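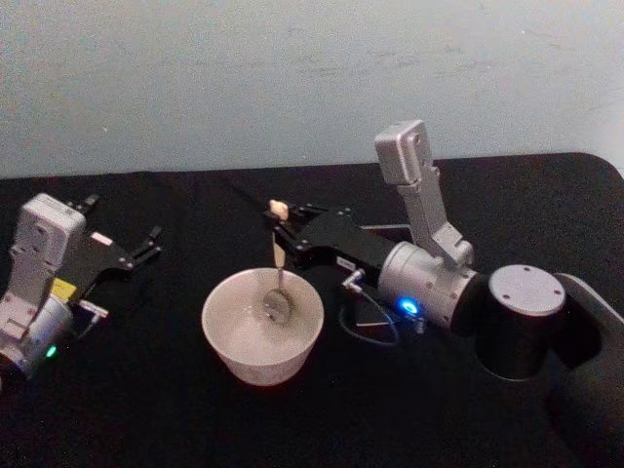

Bowls, spoons and dark table covers: changes to the place setting

Tableware Notes, Jillcombe Dining Services
5/19/25

The white bowl and metal spoon remain the standard setting for soup, cereal and stewed fruit in all Jillcombe dining rooms. What changes is the surface under them. The light table covers are being withdrawn and replaced with a dark, lightly textured cover, listed in the catalog as item 3712. The Satville room already has it. Dullumov follows, and the remaining rooms will be done by the end of September.

The notes below replace the section on table setting in the blue binder. The sections on glassware and trays are unchanged.

Surface

The dark cover shows different faults from the old one. Coffee rings and tea stains are hard to see on it. Dried milk, salt, flour, sugar and hard water spots are easy to see, particularly from a seated position with a window opposite. Wiping should be judged from the chair side of the table, with the head low. A table that looks clean from standing height will often show a gray film from the chair.

The texture holds fine crumbs. Brush first, then wipe. Wiping over dry crumbs pushes them into the grain, and they come up later as pale specks around the base of the bowl. Use a soft brush with short bristles and work toward the open edge of the table, away from the wall.

Wipe with a well wrung cloth in straight passes that overlap by a third. Circular wiping leaves arcs as the water dries. Use the neutral cleaner at the weaker of the two dilutions printed on the bottle. The stronger dilution leaves a residue on the cover that attracts lint. Finish with plain water and a dry cloth.

At rounded corners, the cloth tends to lift as it follows the curve. Make one extra pass along the edge by hand with the cloth folded to a narrow pad. Tables that stand against a wall should be pulled forward once a week for this – the strip behind is otherwise missed, and scuffs on the wall paint can be dealt with at the same time.

Bowls

Check the foot of each bowl before it goes on the table. A rough foot ring scratched the old covers too, but the marks were pale on pale and went unreported. On a dark cover a scratch is permanent and visible. Run a fingertip around the ring. If it catches, the bowl goes in the reject crate, whatever the state of the inside. Do not sand the ring down. Sanding exposes an unglazed edge on the glazed bowls and raises a burr on the plastic ones.

Gray lines inside a white bowl are in most cases metal transfer from spoons and are not cracks. To tell them apart, rub one line with a paste of baking soda and water for a minute. A metal mark fades. A crack does not, and may darken as water enters it. Bowls with cracks are rejected. Bowls with metal marks are cleaned with the paste, rinsed, and put back in use. The paste is for glazed bowls only and will dull a plastic one.

Bowls must be fully dry underneath before setting. Water held in the foot ring leaves a white circle on the dark cover. Unload the washer, tip each bowl to drain the base, and let the rack stand. A cloth can be used on the base if service is close, but not the cloth used on tables.

Stack no higher than the rim of the storage tray. Lift bowls off the stack. Sliding one out from the middle marks the two on either side of it.

Spoons

The spoon is now laid to the right of the bowl, parallel to the table edge nearest the handle, hollow side up. The earlier instruction to rest it inside the bowl is withdrawn. A spoon left in an empty bowl slides during carrying, and most of the metal marks described above come from that movement.

Inspect the spoon at two points: the tip, where dents form if it has been used to pry lids, and the neck, where it bends. A bent spoon will rock when laid on a flat table. A nicked tip will mark a bowl within a few uses and should be withdrawn the same day.

Handle spoons by the handle only. Fingerprints on the hollow of the spoon were rarely noticed on the light covers. Against the dark ones they are obvious. If spotting persists after washing, check the rinse aid before rewashing the load. The Symonenko room had spotted spoons for several weeks, and the dispenser turned out to be set to its lowest position.

Placing order

1. Brush and wipe the cover. Leave it to dry.
2. Place the bowl flat, with a straight downward movement. Do not drag it into position.
3. Lay the spoon. Correct its angle by lifting it and setting it down again.
4. Check from the chair side.

For tables used without chairs, check from the long side at elbow height.

Removing old covers

Old covers are rolled, not folded, and returned in the cardboard sleeves the new ones arrive in. Peel from a corner at a low angle. Any adhesive left on the tabletop is removed with warm water and a plastic scraper. Metal scrapers are not to be used, including the backs of spoons. Allow the tabletop to dry overnight before the new cover goes down – trapped moisture shows as a raised patch that does not settle.

Reject crates

Crates for rejected bowls and spoons are kept under the counter in each dish room. Bowls and spoons go in separate crates. Write the fault on the tag: foot, crack, chip, bend or nick. The word "damaged" on its own is no longer accepted, as it does not show whether the fault came from washing, stacking or use.

Replacement requests go on form 327, one form per room. Put the catalog number of the cover in the second box if the request concerns a scratched table, and attach the bowl tag if the bowl that made the scratch is known.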